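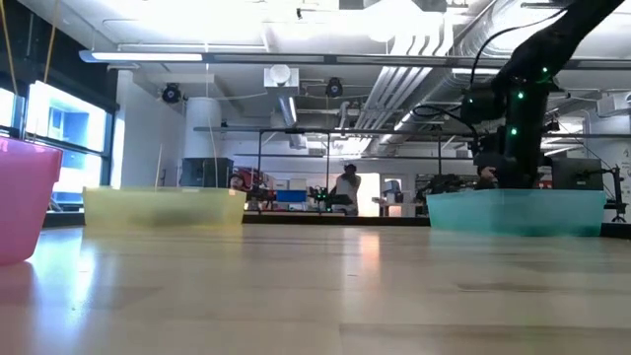
Sorting by color is the oldest trick in the tidying business, and the one I held out against longest, on the grounds that I am an adult. Then came the great block spill of December, and I gave in. The system now rests on see-through bins in colors you can name from across the room: pink, yellow, teal. The yellow one is my favorite, though you will notice that translucent plastic only tells you there's something back there, and leaves the rest to your imagination. I had hoped for more from it.

The rules fit on a sticky note, which Kumudini Selvanayagam wrote and then lost. Purple goes in yellow. Green goes in teal, a match so reasonable that I distrust it. Pink goes in the bin we have argued over since Wednesday, being pink or red depending on the light and on who wants to win. 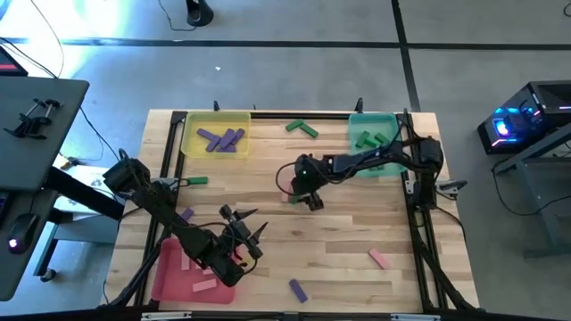

Purple in yellow still bothers visitors. They assume a purple bin was planned, and it was, right up until Junelico wanted 13 dollars for one and I discovered that I could live with yellow.

I should mention that blocks don't stack themselves in a bin. They land crisscross, like kindling, and they stay that way. I used to straighten them. I have since read 190 pages of a tidying manual called Munshi, which has a whole chapter on letting go, and I now leave them exactly as they fall and think about them later in the car.

The butcher-block top doesn't help, I'll admit. It is a handsome surface, and a green block on pale wood looks so settled there that putting it away feels rude.

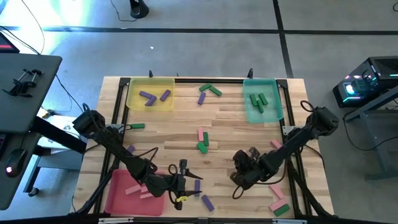
2 min read

Three purples in the yellow bin, three greens in the teal, three pinks in the pink, and plenty still out on the wood. I call this the middle of the job. Kumudini calls it the job. The pair of greens at the top have propped themselves into a little roof, and I'd be sorry to see them filed.

More tidying galleries: Griltura pantry shelves, the Stinia button drawer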